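**Chopsticks and spoons in one caddy – yes or no?** (Kitchen & Table board)

**rindutis_kitchen** wrote:

Sunday, February 9, 2020

Hi everybody! Long post, so pour yourself something. I finally sorted the cutlery this weekend, which I've been promising to do since October, and I want opinions from people who cook every day. We eat and prep at the same table (our kitchen is the narrow kind), so everything we stir or eat with lives in a pink plastic holder on the tablecloth. I love that holder. It has the rows of round holes, it wipes clean, and I can carry it to the sink in one hand. My trouble is that the long chopsticks lean every which way and take the spoons with them.

So, do you keep chopsticks and spoons together, or split them up? And what do you do with the long thin sticks that are too tall for anything?

Pictures:

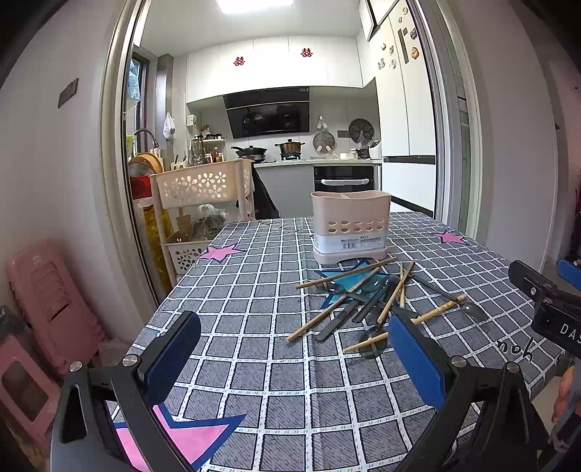
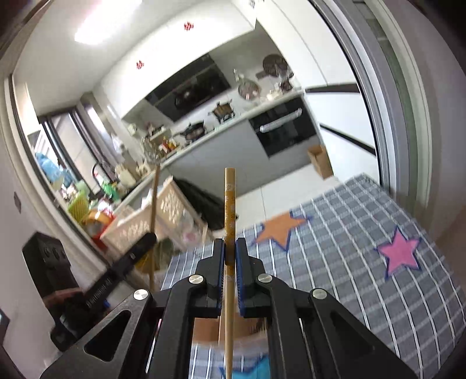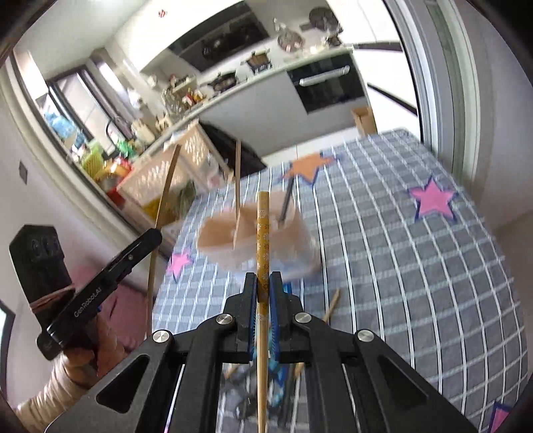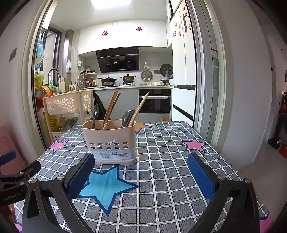
*The table with the pile in front of the caddy, one of the long sticks with the star rug behind, a flowered yellow chopstick, and the caddy with chopsticks and spoons in it.*

**harero401** wrote:

Oh, I love the stars! We had a star tablecloth when my kids were small and I still miss it.

I'd keep everything together. A divided top is there to be used, so chopsticks on one side, spoons on the other, and the ladle sort of thing goes wherever it won't lean on anybody. I've done it like that for 9 years. The only thing I'd do differently is stand the chopsticks tips up, so you're not picking through the eating ends with floury fingers – well, my mother did it the other way and we argued about it at every single holiday dinner.

**jaunzems_table** wrote:

Sorry harero, I'm going to disagree with you (fondly!). Tips up means every hand that reaches in brushes the part that goes in somebody's mouth. Tips down, and wash the holder once a week. Ours gets a soak on Saturday morning, 30 minutes in hot water with a little dish soap, then upside down on the rack.

And I'd split them. Wooden chopsticks need air and they need to be bone dry before they go anywhere. Plastic spoons don't care one bit. When I kept them together the spoons dripped down onto the wood, and I threw out a whole set because the ends had gone gray.

**harero401** wrote:

So dry the spoons first, dear! That's a towel problem, and you're blaming the caddy for it.

**jaunzems_table** wrote:

You haven't met my family. The towel has been on the same hook since Christmas.

**clukomar** wrote:

Coming in on the long sticks, as I have the same headache. I wouldn't put them in the caddy at all. Too much height over a light plastic base and the first elbow takes it down. Mine lie flat in a drawer with the rolling pin. If you don't have a drawer that long, a tall jar with 3 handfuls of dry rice in the bottom holds them up nicely.

Also, is that batter or filling in the see-through tub in the third picture, with the stick and the dark chopstick standing in it? I always stir with chopsticks too, they don't drag the way a spoon does.

**rindutis_kitchen** wrote:

You're all wonderful, thank you! clukomar, I'm keeping the recipe for its own thread, or we'll never get this one settled. But yes to stirring with chopsticks, always.

I think I'm going with the jar for the tall ones. As for the rest, I'll try harero's way, one side each, but tips down like jaunzems says (please don't be cross, either of you). The yellow flowered ones I might put away for guests, they're too pretty to be rattling around with the ladle.

**harero401** wrote:

Tips down! After all I said. Fine, but use the flowered ones yourself, don't save them. I saved a good set for company until half of them had lost their partners.

**jaunzems_table** wrote:

On that we agree completely. Let us know how the jar does, and if it's a glass one, put it well back from the edge.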